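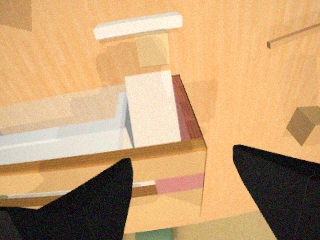 The case for keeping paper

Thursday, February 20, 2020

My mother's cousin died last spring and left a house full of paper. It took my sister and me most of May to go through it. There were gas bills from the seventies, school reports, two copies of the deeds, a receipt for a fridge she no longer owned, and 168 letters, which my sister numbered in pencil on the back. At the end of it we knew her better than we had when she was alive. I have been thinking since then about what anyone will find when they come to clear up after me, and I don't think it will be much.

I pay my bills online. My bank stopped sending statements four years ago unless you ask, and then it charges. My letters are emails, and most of them are one line long. My photographs are on a phone. I have a password for each of these things and nobody else has any of them.

The usual argument for going paperless is that it saves trees and space. I accept the part about space. A flat with one cupboard can't hold a lifetime of envelopes. The part about trees I am less sure of, as the council still manages to send me a glossy magazine every quarter telling me how much paper it has saved.

What the argument leaves out is who does the keeping. When a bill came through the door it was yours, and it stayed where you put it until you threw it out. When the same bill sits in an account, the company keeps it, for as long as it suits the company. My electricity supplier shows me the last two years. Before that there is a grey box saying older documents are not available. I needed one of those older documents in the autumn, to settle a question about a meter reading, and was told on the phone that I should have downloaded it at the time. I asked how I was meant to know that. The man was polite and said it was in the terms.

I wrote a short piece about this for the parish newsletter and had more replies than I have had for anything else. Monique Coste, who did probate work for a small firm until she retired, wrote that executors used to begin at the desk. You opened it and there was the will, the insurance, the savings book. Now they begin by trying to guess which banks a person might have used. One estate she dealt with had an account that came to light only when a Christmas card arrived from the branch. It had £1,342 in it. That is not a fortune, but it belonged to somebody, and it would have gone on sitting there.

Renji Oshima disagreed with me, and his points were fair. His father kept everything, he said, and when the pipes burst they lost the lot in an afternoon. Paper burns, it gets damp and mice like it. He scans each thing as it comes in and keeps a copy at his brother's. He also says that he can find any document in a few seconds, and I can't claim the same. I once spent a whole Sunday looking for a birth certificate that was inside an atlas.

I have no quarrel with anyone who does what he does. It is careful and it works for him. But he spends an evening a month on it, and most people won't. Most people will do whatever happens if they do nothing. Under the old way, if you did nothing, the paper piled up. Under the new one, if you do nothing, it goes. I would sooner have the pile.

There is also the matter of people who were never asked. My neighbour is eighty-seven and does not own a computer. Her pension letter told her that from now on her yearly summary would be found online. To carry on getting it by post she had to fill in a form, and the form was online. Her niece did it for her in the end. I think any firm or public office that writes to people about their money should have to send it on paper, at no charge, until the person says otherwise. It should be the person's choice and the starting point should be the post. The cost is small next to what these places spend on telling us how simple they have made everything.

As for letters, no rule will bring those back and I don't want one. I write perhaps half a dozen a year. I did print some emails this winter, mostly from my sister, and a few from an old friend who moved abroad. It felt a bit foolish standing over the printer. They came to 392 pages, far more than I expected, and a good many of them were about trains. I took out the ones that said only "ok" or "see you there" and kept the rest. They are in a box file with the year on the side, next to the letters from May, and I have told my sister where it is.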